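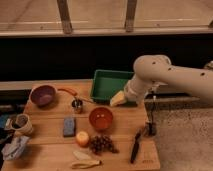

Two glasses of the same red, poured from the same bottle, can get different scores from the same drinker an hour apart. Memory is a large part of it. People tend to judge a wine by its best sip and its last one, and forget most of what came between.

Steyn, a small importer in Duvia, asked 508 customers to rate a tasting of eight wines. When the strongest bottle was poured last, nearly everyone rated the whole evening higher. The wines were the same each time.

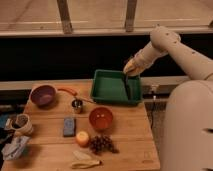

A purple bowl and a green tray on a wooden table.

The Gorum wine bar now ends its flights with its best pour, a $19 glass of Plunon white. Drinkers at home can take short notes after each glass and read them before buying a case.

Last updated: April

Related
Does a heavier bottle taste better?
3 reds to serve slightly chilled
Why we order the second-cheapest wine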